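How to Write a Witness Statement After a Street Robbery

Posted 4 November 2009 by Clodagh Cronin

A written statement is a record of what one person saw, heard, smelled or touched. It is used later by people who were not present, sometimes a year or more after the event. The steps below apply to a statement you write yourself, before or after speaking to an officer. If the officer gives you a form, use the form and follow the same order.

1. Write before you talk

Make rough notes before you discuss the event with other witnesses. Two people who compare memories on the sidewalk will often end up with one shared version, and it is hard afterward to separate what each of them saw. Put the time at the top of the notes. Keep them even if they are messy, and do not copy them out and throw the first set away.

2. State where you were

Give your position first: street, side of the street, nearest door or pole, and the direction you were facing. Then give the distance to the event. If you do not know the distance in feet, use car lengths or storefronts. Note the light, the weather and anything that blocked your view, such as a parked van. Say whether you wear glasses and whether you had them on. 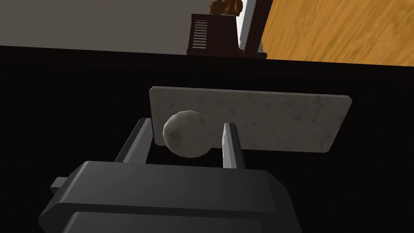
Descriptions of objects cause more trouble than descriptions of people. Most witnesses jump straight to a name for the thing ("a pistol," "a brick") when all they had was a shape and a color. Put the shape, color and resting place first, and the name second if you are sure of it. For the object shown, a usable line would be "a light gray stone slab, lying on a broad black surface." It does not guess at weight or at what the slab was meant for. Write about a weapon, a bag or a phone in the same manner.

3. Put events in order

Number the events. One line for each action, one person for each line. Use "Man 1" and "Man 2" if you do not know names, and do not switch labels partway through. If you are unsure which of two things came first, write that you are unsure. Clock times should be given only where you looked at a clock or have a call record.
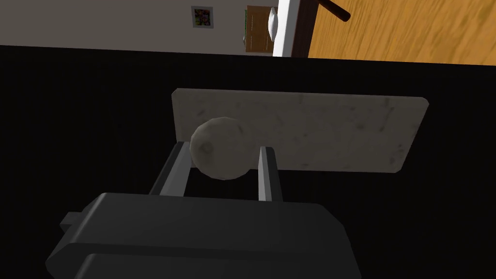
Reading time: 10 minutes

4. Keep what you heard separate

Words spoken at the scene go in quotation marks only if you remember the exact words. Otherwise write "he said something like" and give the sense. Name the language if it was not English. What a neighbor told you afterward does not belong in the main account - put it in a last paragraph, with the neighbor's name, so that the officer can go and ask.

Leave out opinions on motive. "He wanted the car" is a conclusion. "He pulled the driver's door open and said 'keys'" is an observation.

5. Check the length

A statement on a single robbery rarely needs more than two pages. The sample used in our Bisano class, written by Felista Makori, is 268 words long and covers two men, one vehicle and one stolen purse. Students in that class are given a limit of 300 words for the first draft. 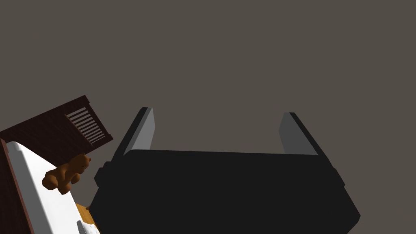
Longer drafts tend to repeat the description of the suspect in every paragraph. Give it once, from the head down: hair, face, build, upper clothing, lower clothing, shoes. After that, use the label.

6. Sign and correct

Number every page and sign at the foot of each. If you find a mistake, draw one line through it so that it can still be read, write the correction beside it and add your initials. Do not use correction fluid. Rule a line through any blank space under the last sentence.

Ask for a copy and for the case number. If you remember something later, write a second statement with its own date. The first one should stay as it was.

Related
Reading a Police Incident Report, Line by Line - Godfrey Ondieki
What to Bring to a Photo Lineup
Brunton Court: Where Witnesses Wait
Giving a Statement Through an Interpreter - Halima Chege
Form 108: Request for Return of Property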